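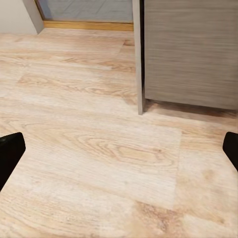

Figure 9.1 Floor of long planks with staggered end joints, laid up to a white wall

Chapter 9
Floor Coverings and the Room

In the previous chapter we studied the subfloor and how to make it level. Now we come to the layer which the family will see and walk on every day. A floor covering is usually the largest single surface that a person touches in a house, and still many students choose it last, when the money is almost finished.

The chapter has 2 parts. The first part is about the direction of planks, the joints and the gap at the walls. The second part is about color and grain, and how they change the feeling of a small room.

Let us begin with one case. The Pawlak house in Erusthorpe was built with a narrow hall and a kitchen behind it. The first builder laid the boards across the hall, and every visitor said that the hall looked short and crowded. When the floor was replaced in May, the designer Sivaprasad Devadiga turned the boards so that they ran from the front door to the kitchen. He used 37 boards for the hall, all of a pale color. The walls were not moved or painted. The owners told him that the hall felt longer.

Direction is a matter of looks, but joints are also a matter of strength. If the ends of the boards meet in one line, the floor has a weak place there, and the eye finds the line very quickly. For this reason the end joints are staggered from row to row. The exact distance depends on the product, and the installer must read the instructions of the maker before cutting the first board.

Key words: subfloor, plank, grain, end joint, expansion gap

Before you read section 9.1, draw the plan of one room in your own home. Mark the door, the windows and the direction in which the floor is laid. You will need this drawing again in the exercises.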